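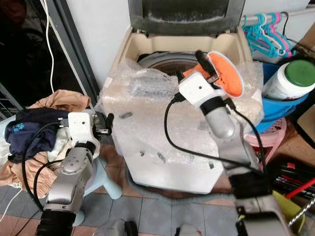 Visit report: the laundry cell at Plernora

Last updated: 2024-05-18

Plernora keeps its laundry cell in a utility corner instead of on the main test floor. The point of our visit was to see how the two-arm station is set up and what it takes to keep it running.

The station works at a top-loading washer. One arm stands on each side of the front, and both reach the tub from above. The washer still has its bubble wrap on. Fenano, which maintains the cell, leaves it there as padding against forearm contact and replaces it when it tears through at a front corner. The lid is raised by hand before each run and rests against the wall.

Clothes wait to the left of the machine, on a low plastic stool. The stool height is part of the setup. At 40 cm the left gripper can pick from the top of the pile without the elbow joint nearing its limit. A taller table was tried in January and dropped.

Routine care, as explained to us:

Grippers. Pads are wiped before the first run and checked for lint under the rim. A pad is changed after 300 picks, worn or not. The replacement comes from Liao and takes one screw.

Cables. The wrist cables run outside the arms with a service loop. The loop must clear the tub opening at full reach. Too much slack and it drags on the washer; too little and the wrist connector works loose. Connector faults were the most common entry in the log we were shown.

Base bolts. Torque is checked every 18 hours of run time. Tile is a poor base for this, and the left mount had been shimmed once.

Calibration. The tub rim is the reference. After any bump to the washer, both arms touch off on the rim and the offsets are stored again.

The log stood at 3521 cycles. Plusby supplied the arm controllers, and one has been exchanged for a failed fan. The swap took a morning, most of it spent on re-homing.

Open points: the drain hose runs along the floor in front of the washer and has no cover, and there is no written limit for pile height. Fenano is to send a revised checklist.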